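Ticket 836: hand tracker loses left wrist, stapler refill task
Component: Dullico perception
Status: open

Left wrist pose jumps to the right forearm when both hands close on the opened stapler. The Rosero planner then rejects the segment. Seen in 27 of 30 replays.
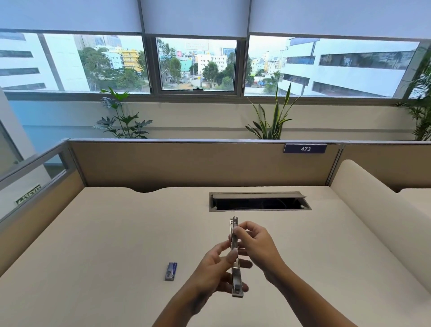
Tsutomu Koyama: Same result on my build. Setting the association window to 3 stops the swap but adds lag. Does the planner log show a stale timestamp?

It does. Reverted the window to default and attached the log. Next step is to turn off the metal glare filter and replay.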